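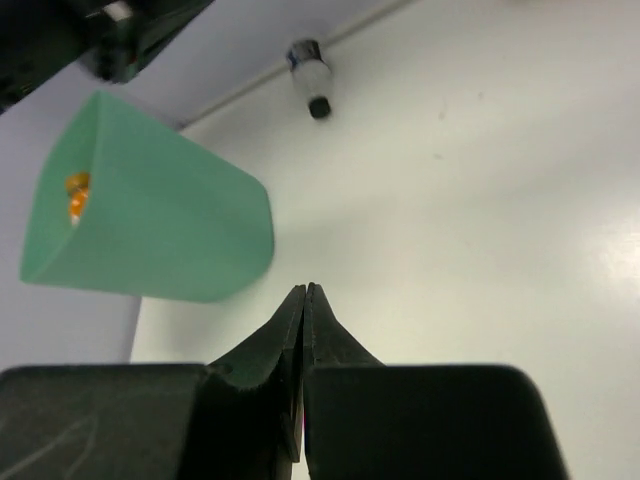

The planner gave up at ten past four, as it had the day before.

Signe Ragnarsson heard the arm stop and did not look round. She was reading the log on the left-hand screen, and the log said what it always said. Goal unreachable. Retrying. Goal unreachable.

"Same place?" Malou asked from the other bench.

"Same line of code, anyway."

They had been at Eltusthorpe since the start of September, in two rooms over a shop that sold blinds. Hjalti Eyvindsson paid the rent and came in when there was something to show a customer. The customer was a company called Tanasarn, which ran canteens and wanted its cups handled. Hjalti had told them it would be ready before the clocks changed.

The software was called Grasto. Signe had written most of the planning side and Malou Frandsen had written the part that looked at things and decided where they were. When it went wrong they each checked their own half first, out of politeness, and then they checked the other's.

"I've got the pose steady," Malou said. "It doesn't jump any more. I ran 1,000 frames through it last night and the worst was a couple of millimetres."

"Steady and right?"

"Steady."

Signe pulled up the recording and stepped through it slowly. Malou brought her chair over. The estimate sat where it ought to, a thin outline around a cup, and then the cup tipped and the outline did not tip with it.

"It thinks it's upright," Signe said.

"It thinks all cups are upright. That's from Ívar's data."

Ívar Hallgrímsson had left in the spring for a job in Brindosel with a pension. He had labelled 3,219 cups before he went, and he had been a tidy man. Malou opened the folder and began to scroll. Cups on shelves, cups on trays, cups in rows. She searched the labels for anything with a tilt of more than a few degrees and got 134.

"Can you weight those up?" Signe asked.

"I can. It'll be overnight, and it might make the others worse."

"And for now?"

"For now you could stop trusting me about the angle. Take the position and try a few tilts yourself."

Signe thought about it. It would make the planner slower, and she had spent most of the summer making it faster. She wrote it anyway, a loop of eleven lines with a comment above it that said temporary. There were other comments in the file that said temporary. One of them had her old surname on it.

The phone went while it was building. It was Kolbrún Bjarnason, who did the accounts and wanted to know whether the invoice to Tanasarn could go out.

"Not today," Signe said.

"Hjalti said today."

"Then ask Hjalti what it's for."

She put the phone face down and started the new build in simulation. The first tilt failed, and the second. The third came back green, with a path drawn from the jaws to the rim in small blue dots. Malou leaned in to look at the wrist angle.

"That's ugly," she said.

"It's a plan."

"It goes nearly all the way round to get there."

"I know. I can put a cost on that." Signe saved the file and moved her hand to the stop button, where she liked to have it. "Shall we try it at a tenth speed?"

Malou went back to her own bench and turned the logging on.

"Go on, then," she said.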